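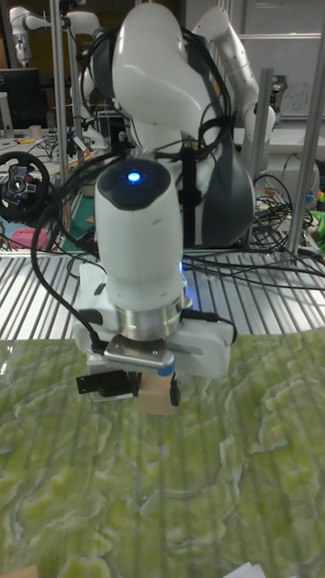 Svenja_K: Same thing happened to me in June. Booked a video consult on Udanance, paid the 40, sat in the waiting room till it timed out. Refund came but only after three emails.

markosk: three?? I'm on my fifth. They keep telling me the doctor "marked it complete." Complete how, we never spoke

Onyekachi Ugwu: Not my experience at all. Used it for a rash and a refill, doctor on in 15 minutes both times. Maybe depends on the hour, I go early, like 6 am.

Svenja_K: Could be. Mine was 9 pm

lech_c: It's the clinic side. Udanance only does the booking, the doctors come from Fellach or whoever has the contract where you live. In Tundasdale it's one practice covering 2,000 patients. So yeah, evenings are a mess.

markosk: then they shouldnt sell evening slots

lech_c: Agree, but complain to the right people. Fellach has a patient line, they picked up for me.

Onyekachi Ugwu: Disagree with that tbh. You paid Udanance, Udanance owes you. Dispute it with your card.

Si-woo Yeo: Careful with the card thing. My sister did that and they locked her account, prescritpions and all. Download your visit notes first.

markosk: ok did that just now. notes say "advised rest and fluids." lol

Svenja_K: For a visit that didn't happen? Put that in the complaint, word for word.

markosk: sending tonight

Search this forum Enter keyword Go

Recent threads
Wunderlich home blood pressure cuff, reads high?
Billed 400 for a phone call
Switching online doctors mid-prescription
Do video visits count for a sick note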